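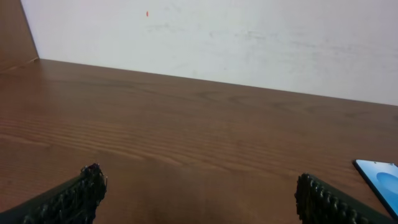
# Trurthorpe Tabletops

Data card for a set of close photographs of wooden table surfaces, with notes on grain, finish and lighting. Kept by Marcelino Requena. Last revised 25/08/2018.

## Summary

The set holds 665 photographs of tabletops in ordinary use. Each photo has one label for grain pattern, one for colour and one for sheen. A photo may also carry an `on_table` label for everyday items left on the surface.

Tabletops were chosen over sample boards for the wear, polish and window light that come with a table somebody eats or works at. Sample boards are covered in the companion set, Vurnumero, and the two should not be merged without reading the section on labels first.

## Contents

- `photos/` — one folder per table, 58 folders
- `labels.csv` — one row per photo
- `grain_regions.csv` — outlines for the 200 photos where more than one grain pattern was marked
- `colour_chips.csv` — the 18 named browns and their reference values
- `CHANGES.txt`

## Labels

### grain

- `straight` — lines run parallel with little or no bend
- `wavy` — lines run in one direction but rise and fall
- `banded` — wavy or straight lines packed closely enough to read as a single stripe
- `cathedral` — looping arcs, one inside the next
- `mixed` — two or more of the above, none clearly dominant

The photo at the head of this card is `mixed`. The grain runs roughly across the table in long wavy stripes, bunches into a dense band at the middle left, and opens into broad cathedral-like arcs toward the upper right. It has three outlines in `grain_regions.csv`, and the boundary between `wavy` and `cathedral` was drawn where the lines stop running the width of the table. Other labellers might put it elsewhere.

### colour

Colour is given as a base and a stripe. For the same photo the base is reddish-brown, with lighter tan and darker chestnut in the stripes. Read the base from an evenly lit part of the wood. A reflected highlight will pull it toward orange, as happens on the left side of that table, and shadow will pull it the other way.

### sheen

`matte`, `satin` or `gloss`. Satin means a soft highlight with no sharp reflected edges. The label describes how the surface looks and says nothing about what was put on it. Oil, wax and varnish can't be told apart reliably from a photo, and no finish type is recorded.

### on_table

Free text, lower case, singular. Items only partly in view are still listed: the table above has `smartphone` for the one lying flat at the right edge. Lit screens get the extra flag `screen_on`, which is set there too. A bright blue display next to warm brown wood can upset automatic white balance, and users correcting colour may want to filter on the flag.

## Known problems

- Species is not labelled. An earlier draft had a species column, filled in by eye, and it was dropped in December after two labellers disagreed on too many rows.
- Reddish and mid browns are over-represented. Pale woods are thin on the ground.
- Photos in the `Vandus` folders were saved at a lower quality setting. Fine grain is smeared in the darker areas.
- Some shadow patches were labelled as dark wood in the first release. Most have been fixed — see `CHANGES.txt` — but rows with `checked = 0` have not been looked at again.
- Table dimensions were not measured, so there is no scale. Don't use line spacing to compare one table with another.

## Splits

Split by folder, never by photo. Two photos of the same table share grain lines, and a random split will leak. The Sepúlveda folders are held back for testing.

## Corrections

Send the photo name, the column and the value you think is right. Changes to `grain` need a short reason.

Contact: Marcelino Requena | © Trurthorpe Tabletops | Back to top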